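Community Placements: Frequently Asked Questions

This page answers the questions most often put to the Community Placements Office by students considering a residential placement during the spring vacation or the summer term. It should be read together with the Placement Handbook, which takes precedence where the two differ.

What is a community placement?

A community placement is a short period of supervised work with a local organisation, taken as part of the second-year module in Local Studies. Students live in or near the host community and contribute to a project which the host has chosen. Recent projects have included the cataloguing of parish records at Nivcombe, the recording of oral histories among former quarry workers at Flesberg, and the preparation of a small exhibition for the Zupan Reading Room.

Who may apply?

Any undergraduate who has completed the first year in good standing may apply. Students of history, English, geography and anthropology make up most of each intake, but no subject is excluded. Postgraduate students should write to the Office before completing the form, as a separate arrangement applies to them.

How long does a placement last?

Spring placements last 2 weeks. Summer placements vary according to the needs of the host, and the length is stated in each listing. Students are expected to remain for the whole period. Leave of absence may be granted by the module convenor in cases of illness or family need.

Does a placement count towards my degree?

The module carries credit in the usual way. Assessment is by a reflective essay and a portfolio of work agreed with the host. Attendance at the preparatory seminars is compulsory, and a student who misses more than one of them without good reason may be withdrawn from the placement.

Where will I stay?

Accommodation is arranged by the Office and is confirmed in writing once places have been allocated. At Nivcombe and Flesberg students stay in furnished houses let to the University for the period. Those placed at the Zupan Reading Room usually lodge with local households. Bed linen is provided in all cases; towels are not. Requests for accessible or single-sex accommodation should be made on the application form and will be treated in confidence.

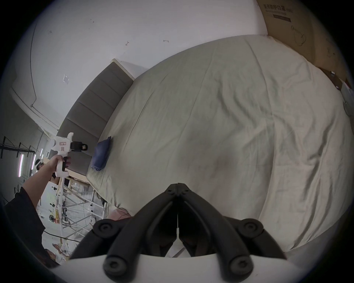

What does a placement cost?

Students pay a contribution of £320, which covers accommodation and travel between the University and the host community. Meals are not included. The contribution is collected in two equal parts, the first when a place is accepted and the second before departure.

Is financial help available?

The Ruteck Fund makes grants of up to £300 to students whose household income falls below the published threshold. A single form is used for both the placement and the grant, and hosts are not told which students have received an award. Students who have already been given a hardship grant in the same year may still apply - the two schemes are separate.

What preparation is required?

All students attend a series of seminars in the term before departure. These deal with interviewing, the handling of fragile papers, consent and confidentiality, and the history of the community concerned. A reading list is issued for each project. Students joining an oral history project must also complete a practice interview, and will receive written comments on it.

Who owns the material collected during a placement?

Recordings, transcripts and photographs made for a host remain the property of that host, subject to the wishes of the people who took part. Copies may be placed in the University archive where written consent has been given. Students may quote from the material in assessed work, but must seek fresh permission before publishing any of it elsewhere, including on personal websites and social media.

May I take part if I have paid work or caring duties?

Some hosts are able to offer a non-residential placement, with hours agreed in advance. Places of this kind are few, and preference is given to students with caring responsibilities. Please state your circumstances on the form so that the Office can advise you.

How can a local organisation propose a project?

Proposals are welcome from libraries, museums, schools, charities and societies. A proposal should set out the work to be done, the supervision available and the benefit expected to the community. The Office visits every new host before students are placed there.

When do applications open?

Applications for the following spring open in September. Applicants are normally told the outcome before the end of the autumn term. Late applications are held on a waiting list and considered only if a place falls vacant.

Whom should I contact with a further question?

Enquiries may be made in person at the Community Placements Office or by telephone on internal extension 912. Students already on placement should use the emergency number printed on their placement card for urgent matters outside office hours.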